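Doina Zupan
August 22, 2026

OK friends, fruit table thread! I finally gave the table its own job this summer and I love it so much I have to tell you all about it. (1/9)

It used to be a big glass bowl. Pretty, sure, but everything at the bottom got squashed and I'd find one sad plum under a pile of oranges a week later. So now the fruit goes straight on the cloth where I can see every piece. (2/9)

And the cloth! Loud plaid, red and magenta and green. My sister Mwende-next-door-approved, meaning my neighbor Mwende Bakilana saw it and wanted the same one. Oranges, kiwis, plums and a couple of tomatoes all look great on it. (3/9)

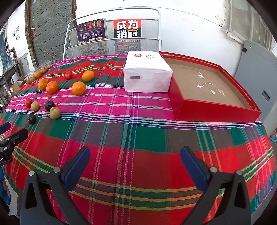 Do the tomatoes really belong out with the fruit?
Mine stay out until they're fully ripe, because the fridge dulls the flavor. Once they're soft I use them that day or the next.

(4/9)

My one rule so far: firm stuff can wait, soft stuff gets eaten first. Every morning I give the plums a little squeeze, then the kiwis. Takes me 20 seconds and I've thrown out so much less! (5/9)

Shallow box lids are the other thing I'm excited about. Free trays! The red one stays at the back of the table and a piece of fruit can sit in it without rolling off. The tissue box lives back there too, handy when you're eating a juicy orange standing up. (6/9)

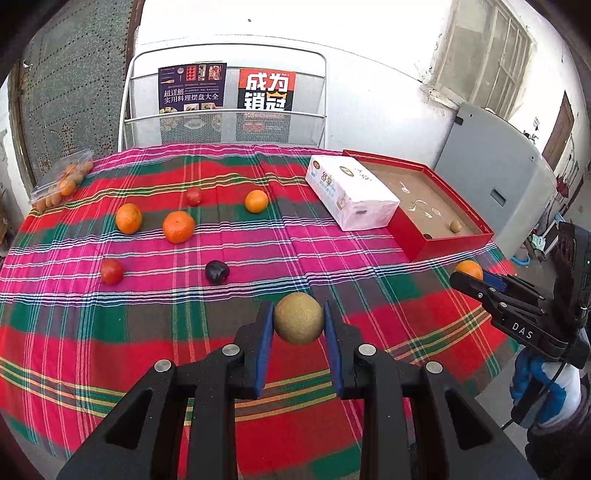 How do you get kiwis to ripen faster?
Put them in a paper bag with a ripe banana or apple and leave it on the counter. Check them daily, and when they give a little under your thumb they're ready.

(7/9)

Also please put cookbooks near your fruit. I've got one on plating food standing in the rack behind the table and I keep grabbing it while I snack. Last night I fanned out orange slices on a plate with plum wedges in between and felt very fancy about it. Dezső ate the whole thing in 8 bites, no comment on the plating!! (8/9)

Next up is a September version, with pears and hopefully figs if the Flarville market has them. Bujar Perić swears by putting a folded towel under the cloth so the soft ones don't bruise, and I'm trying that this week. Send me your fruit table pics, I want to see all of them! (9/9)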